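# Skasent: Design and Playtesting of a Turn-Based Puzzle Game

Final project report, Game Development Practicum

Submitted by Ettore Guerra, Meriem Benkirane and Mattes Pfeiffer
Project advisor: Iulian Olteanu

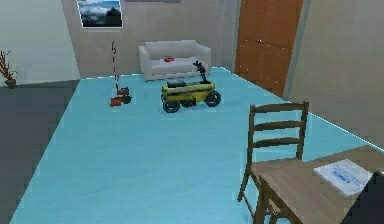 Skasent is a single-player puzzle game in which the player moves crates through a flooded archive before the water level rises. The project was carried out over one semester by a team of three students, with the goal of producing a complete short game and measuring how well players understood its rules without written instructions. The game uses a fixed overhead camera and a small set of strong colors. Early in the design phase the team agreed that any object the player can act on must stand out from the ground at first glance. All later decisions on color followed from this rule.

## 1. Scope

The original proposal called for 38 levels in four chapters. After the first month the team reduced this to 30 levels in three chapters. The fourth chapter, which introduced a second playable character, was removed in full. Its design notes are kept in the project repository but are not covered in this report.

Work was divided as follows:

- Ettore Guerra: programming, level editor, save system
- Meriem Benkirane: level design, playtest planning and analysis
- Mattes Pfeiffer: art, interface, sound

## 2. Game rules

Each level is a grid. The player may walk, push one crate, or wait, and every action uses one turn. The water rises one step after a fixed number of turns, which is shown by a row of marks at the top of the screen. Crates float once the water reaches them. A floating crate can be pushed across gaps but can no longer hold down a switch.

The change from standing crate to floating crate is the central idea of the game and also its main source of difficulty. In the first prototype the change took place at the start of the player's turn. Testers read this as an error. In the final version it takes place at the end of the turn, with a short sound and a slight tilt of the crate.

## 3. Implementation

The game was written in an existing 2D engine with a level editor built by the team. Levels are stored as plain text files, which allowed Meriem Benkirane to edit them without rebuilding the game. An undo function was added in March. It stores the full state of the grid after each turn. Storing only the changes would have used less memory, but the grids are small and no slowdown was measured on the laboratory machines.

The save system was rewritten once. The first version recorded the number of the last completed level, and saved games became invalid whenever the level order changed. The current version gives each level a permanent name. The names of the three chapters, Gindau, Ovberg and Chmielewska, were first used as internal labels and were later kept in the game.

## 4. Playtesting

Two rounds of tests were held. In each round, players were given the game with no explanation and were asked to play through the Gindau chapter. The team recorded the number of turns used, the number of restarts, and any comments spoken aloud. Tullio Leone, a student in the parallel section, ran the second round so that the designers would not be present in the room.

In the first round, 6 levels were marked for revision. The most serious case was level four, where players pushed the only crate into a corner on the second turn and did not see that the level could no longer be solved. The corner was replaced with a ramp. In the second round, 81 percent of attempts at the revised levels ended in a solution without a restart.

Comments on the sound were mixed. Several players turned it off during the longer levels, and the music loop was shortened and lowered in volume as a result. The loop remains too repetitive, and the team did not have time to write a second one.

## 5. Known problems

- The undo function does not restore the sound state. A crate that is returned to dry ground may still play the floating sound once.
- The interface text is too small on screens held at arm's length.
- The last level of the Ovberg chapter has an unintended short solution that avoids the water entirely. It was found after the second test round and has been left in place.

## 6. Further work

The team recommends that any continued work begin with a third test round covering the Chmielewska chapter, which has been played only by the team and the advisor. Controller support was planned and is partly complete. The menu screens still require a mouse.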